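Speaker notes: The Last Two Things on the Table
Branwen Mostyn, lunchtime talk, 21 minutes with questions

Opening (stand away from the lectern, let people finish chewing)
Thank everyone for coming, and thank Nzioka for lending us the upstairs room. Start with my grandmother's kitchen, where you weren't allowed to leave the table without something in your hand. A spoon would do. I used to pick the smallest thing I could find, usually the lid of the jam, and walk it over to the counter as if I'd done everybody a great favor. Wait for the laugh, and if it doesn't come, carry on to the slide with the sink.

Slide 2 – the sink
Ask who has a shared sink at work. Hands up, keep them up if there's a mug in it right now. When I was at Kisix we had 19 people and one sink, and by August I knew every mug in the building and could have told you its owner with my eyes shut. Don't go on too long about the blue one!

Slide 3 – what we tried
The sign over the tap (ignored). The rota (lasted 8 weeks, which I still think is pretty good). Then the tray, which is the part I really want them to take home – one tray by the door, and whatever you see on your way out goes on it, yours or not. Murkano have been doing it since spring and they love it. Pass the tray around here if I've remembered to bring it.

Slide 4 – cups and trash, leave this one up for questions

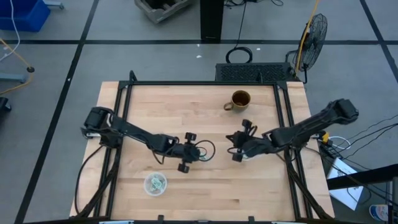 Clearing a table goes wrong at the very end, when the plates are gone and people feel finished. Slow down for this bit. Washing up and trash are two separate trips in most people's heads, so each one waits for the other, and I do it too, at home, every single evening. Point out the tan mug on the butcher block, then go down to the little clear plastic cup at the lower left with something green and white crumpled up inside it. Ask which they'd pick up first. At Plusano nearly everyone said the mug – let them argue, it's a friendly sort of argument, and then take questions until the coffee comes in.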